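3.2 Household tasks after the wedding

Couples in the sample were asked who did which chores in the first year of marriage, and whether this had been settled before the ceremony. Of the 52 couples interviewed, 11 had talked about housework during the engagement in any detail. The rest said they had left it until they shared a home. Wedding planning itself was divided more openly. Most couples could say at once who had booked the hall, who had kept the guest list and who had dealt with the two families.

Answers were coded by two readers, following the scheme in Schmieder and Lindemann. Bedroom chores were kept apart from kitchen chores, as partners often gave different accounts of the first and agreed on the second. Sweeping was coded with the room in which it was done (Figure 4).

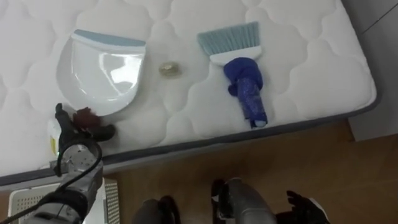 Figure 4. Dustpan on a quilted mattress.

3.3 Gifts and the wedding list

Gift lists were available for 12 of the couples and held 1353 entries in all. Household goods made up the largest group, followed by money toward travel. Couples who had lived together before the wedding asked for fewer household goods — several had left them off the list at the request of one partner only. Where parents had drawn up the list, bedding and tableware came first.

Thank-you notes were written by the bride alone in more than half of these cases. Shirazi reports a similar pattern for engagement gifts. We return to the notes in Section 5, where they are compared with the interviews.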